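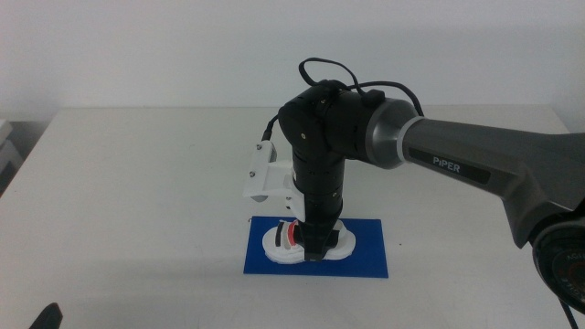

PiPER arm above a white tabletop.

How to Mail Yourself a Resupply Box

Print this page | E-mail this page

My first long walk was the Zaner Trail, all 200 miles of it, and I mailed myself so much food that I could have opened a store at every stop (a store that sold only peach oatmeal). I've gotten a lot better at it since. If you've got a long trail coming up and the towns along the way are small, a couple of well-planned boxes will make your life much easier, so let me walk you through how I do it now.

Step 1: Figure out where you really need a box

Get your map out and mark every place where the trail crosses a road with a town within hitching distance. Now look up what each town has. A real grocery store? Skip the box and shop like a normal person. A gas station with jerky and candy bars? You can get by for a day or two on that. Nothing at all? Okay, that's a box.

On the Zaner I needed just one, at Diltdale, which sits at mile 149. The stretch before it is 80 miles with no food to buy anywhere, so by the time you come down that last hill you are eating crumbs out of the bottom of the bag. I planned on 7 days for that stretch my first time and now I'm a bit quicker, but I still pack for the slow version.

Step 2: Call the place that's going to hold it

Please do this! Post offices will usually hold a general delivery package, but small-town ones can have very short hours, and a window that closes at 11:30 in the morning can cost you a whole day of hiking. I prefer to send mine to a hostel or outfitter. In Diltdale I use Bachmann Outfitters – they charge a small holding fee and you can pick up until 8 p.m.

Ask them these things when you call:

- the exact mailing address (it may be different from the street address)
- how long they'll hold a box
- what the fee is, and whether they take cards
- whether you need a photo ID
- which carriers deliver there

Write the answers down and bring them with you. I keep mine on an index card in the map bag.

Step 3: Pack by the day

I lay everything out on the bed and make one pile per day: breakfast, lunch stuff, dinner, and snacks. Then each pile goes in its own gallon zip bag. It uses more bags than just throwing everything in together, but I can see right away if I've shorted myself a dinner, and on the trail I never eat tomorrow's chocolate by accident (on purpose is another matter).

Take food out of its cardboard first. Cut the cooking directions off the package and tuck them into the bag with the food, or you'll be standing there in the rain guessing how much water goes in the noodles.

Don't buy the same thing for every day. You may love peach oatmeal in your kitchen. You will not love it on morning five. I try to have three different breakfasts and at least four different dinners, and I throw in something crunchy, which I always crave out there.

Leave out stove fuel. There are strict rules on mailing it, so plan on buying it in town, and ask about that on your phone call too.

Step 4: Add the little extras

Once the food is in, I fill the gaps with things that run out: a travel toothpaste, a few bandages, blister tape, toilet paper, the next section of map, one clean pair of socks. I use Dason sock liners and I always send a fresh pair – putting those on after a shower is the best part of town.

Keep anything that smells like soap in a separate bag. I once ate two days of tortillas that tasted like laundry.

Step 5: Label it and send it

Put your legal name on it, the same one that's on your ID, and write "Hold for hiker" with the date you expect to show up. Do that on more than one side. I also put a big strip of bright tape across one end so whoever's digging through the back room can spot it. Tape all the seams twice.

Mail it two weeks ahead if you're sending it somewhere remote. If someone at home is mailing it for you, leave the box open until the last minute, so you can call and ask them to swap things.

When you pick it up, go through it before you leave town. Anything you don't want goes in the hiker box, and there may be something good in there to trade for.

Print this page | E-mail this page

Comments (3)

Do you bother with tracking? I'm sending two boxes in July and I'm nervous about it.

Reply from the author: Yes, always! Take a picture of the receipt too, mine got soaked once.

The soap thing happened to me with granola. Couldn't finish it. Double bag everything.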